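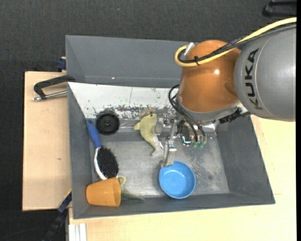
Reading Habits of First-Year Students in the Usstead Residence

Project report, Methods of Social Research
Written by Junpei Kuroda

1. Why I chose this subject

When I moved into the Usstead residence I noticed that almost every room has a bookshelf above the desk, and that most of these shelves hold food, shoes or a kettle. I wanted to know if my neighbors read books for their own pleasure during the first year, and if they do, when and where they do it. My teacher suggested that I keep the question small, so I left out newspapers, textbooks and anything read for a course.

There is a common opinion that students have stopped reading because of their phones. I did not want to begin from this opinion. In my first plan I had a question that said "How much has your phone reduced your reading?" and Jalen Ambrose, who was my partner for the interviews, pointed out that this question already contains its answer. We changed it to "What do you usually do in the last hour before sleep?"

2. Method

I put a paper questionnaire under the doors of 80 rooms in May. It had six questions and took one page. People could return it to a box near the mailboxes on the ground floor. I chose paper because the residence mailing list is full of messages and I think many people delete them without opening.

After this, Jalen and I held three longer interviews in the common kitchen. We asked for permission to write notes and we did not record any voice. Jalen asked the questions and I wrote, as my writing by hand is faster than my speaking in English. In the evening we compared what we remembered. In two places our memories were different, and I have left these parts out of the report.

I must mention one mistake. The box stood near the mailboxes for only one week, and this was also the week when many students were preparing for exams. People who had time to fill in a form about reading are perhaps also people who had time to read. I could not correct this later.

3. What the questionnaires told us

Most of the students who answered said that they had read at least one book for pleasure since arriving. This surprised me. However, many of them wrote next to the answer that it was a book they already knew. One person wrote, "the same one I read every winter since I was twelve." Another wrote only "comfort book" and underlined it.

The question about place gave the clearest result. The bed was named much more often than the desk. Several people explained that the desk is for work and they feel guilty to sit there with a novel. The library was hardly mentioned at all, although it is a short walk from our door. The train home was mentioned often, and I regret that I did not ask how far each person travels.

For language, I had expected that international students would read mostly in English to practice. The answers were mixed. Some wrote that they read in English all day and want to rest in their own language at night - this is also true for me.

4. What the interviews told us

The first student we interviewed had stopped reading completely in the first term and started again after the winter holiday. She said that she did not miss it until she saw her old books at home. The second reads while cooking rice, with the book held open under the edge of a plate. He showed us the stains. The third student listens to audio books while walking and was not sure if this counts. We discussed it for a long time, and I decided to count it, but Jalen does not agree and asked me to write this down.

All three borrowed books from friends more than from the library. Nobody in the interviews had a clear system. They read what was left in the kitchen or what a roommate had finished. I think this is a weak point of my questionnaire, where I asked about buying and borrowing but did not give any space for books that are simply found.

5. Discussion

My results cannot speak for all students, and not even for all of Usstead. If I did the project again, I would leave the box in place for a longer time and choose a quieter month. I would also ask the same people two times, once in autumn and once in spring, because the interviews suggest that the habit changes with the season.

I would keep the question about the last hour before sleep. The answers to it were longer than the others, and some people continued on the back of the page.

6. Thanks

I thank Jalen Ambrose for the interviews and for reading my first version, and all the neighbors who returned the form. The empty questionnaire is attached after this page.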